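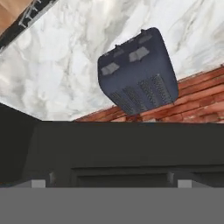 # Chapitre 9 - L'eau domestique et ses usages

L'étude de la consommation d'eau des ménages occupe une place croissante dans l'enseignement de l'économie familiale. Le présent chapitre en expose les notions de base : le débit, le volume, le poste de consommation et le relevé. Les calculs s'appuient sur l'enquête menée à Plesta auprès de 1067 foyers, dont les tableaux figurent en annexe.

On appelle *poste de consommation* tout usage de l'eau qui peut être mesuré séparément. La toilette, la lessive, la préparation des repas et l'arrosage en constituent les principaux. Le relevé s'effectue au compteur, à heure fixe, avant et après l'usage considéré - la différence des deux index donne le volume.

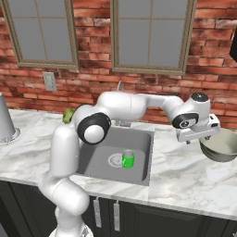

Pourquoi relever le compteur à heure fixe ? Les habitudes d'un foyer varient au cours de la journée, et deux relevés ne se comparent que s'ils couvrent la même durée.

## 9.1 Les limites du relevé

Le compteur général ne distingue pas les postes entre eux. Les enquêteurs de Stalisora ont donc demandé aux familles de tenir un carnet pendant 5 semaines, à partir de septembre. Les carnets incomplets ont été écartés du calcul des moyennes, mais conservés pour l'étude des horaires (voir section 9.2). 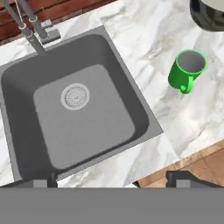
Selon Austra Ozoliņš, le carnet modifie les usages qu'il enregistre : une famille qui note chaque lessive tend à les regrouper, et il conviendrait d'exclure la première semaine des moyennes. Cette objection est examinée à l'exercice 2.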